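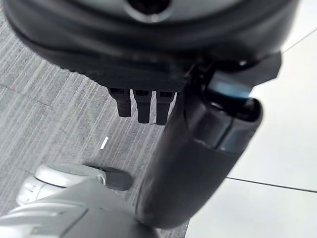

Dark grey and curvy up close.

Your questions about staying at Truren

What time can we check in?
Any time after 2 — I'm usually out in the garden, so give the gate a good rattle.

Is there parking?
Yep, off the street, room for two cars. Trailers are better off down Buchanan Road.

Can I bring the dog?
Please do! Just keep them off the doona.

How far is the beach?
Trelach is 30 minutes on foot (there's a steep bit near the end) or eight by car.

Where do you get your brekkie bread?
Lodley bakery. Get in early on Saturdays in summer — no, any morning.

733 shares
8 comments

We use cookies. OK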